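Morkby Songwriting Residency: where we've got to
2024-03-29

Hello Þórey, and hello to everyone at the Hashemi fund who reads these. You asked for something shorter than the last one, so I've left out the room-by-room timetable and stuck to the songs, the people and the money.

We have 11 finished songs. The plan said nine by the spring, so I'm pleased, although two of the 11 are really the same tune with different words and Ettore and I are still arguing over which one gets to live. He likes the slow version. I think the slow version sounds like a hymn for a bus station, but he plays it so well that I keep losing the argument.

Rostam Khosravi has been the big surprise of the winter. He came to us as a drummer who "wrote a bit", and he's turned out four of the songs, all on a nylon-string guitar with a crack down the back. Flumness is the one everybody hums in the corridor. It's named after the village where his aunt ran a shop, and it has a middle section in seven that took the rest of us three evenings to learn (I still come in early after the second verse). Please do listen to that one first if you only have time for one!

Keyvan is further behind than he'd like. He lost most of January to a bad throat and couldn't sing his guides, so he worked on lyrics and left the melodies alone. He has a notebook full of good lines and two half songs. I've moved his studio days to later in the spring and he's happier for it. I'd ask you not to count this against him in the review – he has turned up for every session, throat or no throat, and his notes on other people's songs have been the most useful in the building.

The listening night went well. We put out 80 chairs in the old chapel and had to fetch the benches from the hall as well. Shahzad Dhanial opened on her own with the harmonium, then joined the band for the second half. We sold tickets at £9, and the money has gone straight into the mixing pot as agreed. The sound was a bit boomy at the back and I've asked for curtains next time.

Now the awkward bit. Mixing is costing more than I put in the budget. I'd allowed £300 a song and that holds for the simple ones, but anything with the full band runs over, mostly in the drum editing. I can cover it by dropping the second photo shoot and printing fewer lyric books, which nobody here minds. I'd like your yes before I move the money, please. A one-line email will do.

The demos all live on Utix now, in a folder called Morkby Spring. Þórey, your old login should still work. If it asks for a code, ring me and I'll read it out. The rough mixes are marked as rough and I do mean rough: Ettore coughs all the way through the bridge of one of them.

Next up is the running order, then artwork, then the 20 minutes we've been offered at the harbour festival in September.
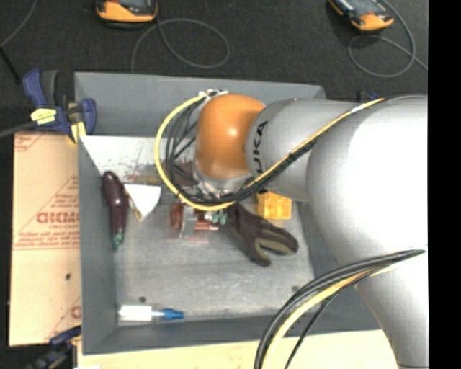

For those 20 minutes I'd like to take all four writers and the full band, with Flumness to finish. The festival is paying travel but no beds, so I'm asking round for spare rooms and will send you the sleeping arrangements with the next report. If any of you fancy coming along, tell me early and I'll put your names on the door.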